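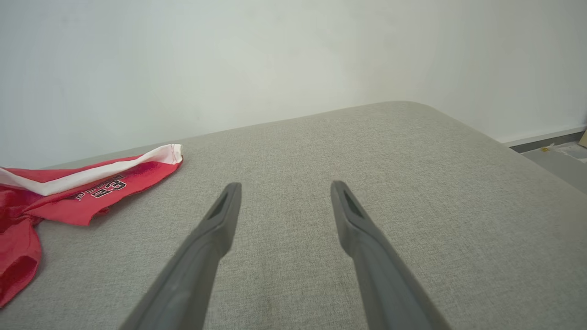
Item 2: wrist view, fingers open over the gray cushion, red garment at left.

Projects > Werell > Perception and Planning > Minutes

3 July 2025
By the meeting secretary, Stindberg software group

1. Last minutes
Accepted. The action on log naming is still open and nobody present would take it.

2. Garment segmentation (Irirel)
The new Irirel build was run on the 287 held-out wrist frames. The perception side reports cleaner masks on crumpled clothing. The planning side asked what "cleaner" means, as no score was circulated. It was agreed that the frame shown is a soft test: a red garment on light gray fabric can be pulled out with a color threshold. The harder part is the white stripe, and on this frame Irirel splits the garment in two along it. The lettering gives a third small region. Perception says merging will fix this. The meeting heard the same in December.

3. Grasp planner (Zulu)
Zulu takes the largest mask and aims at its middle. With a split mask it will pick whichever half is bigger, and the choice can flip between frames. A request to smooth over several frames was turned down for now, as it would hide the fault and add delay. Zulu also has no notion of where the cushion ends. Planning wants an edge estimate before any more work on approach angles.

4. Training set
Now 3,504 labeled frames. It was asked how many show a garment close in color to the surface under it. The answer was 34. Several present thought this made the headline result worth very little. Perception did not agree but will report the two groups separately.

5. Replay tool
Replay drops wrist frames when the arm log is loaded with them. The proposed rewrite was not approved. Find the cause first.

6. Actions
Perception: scores for item 2, with and without merging.
Planning: log every target flip over 20 replays.
Tooling: short note on dropped frames.
No release of Irirel to the Werell branch until the scores are in.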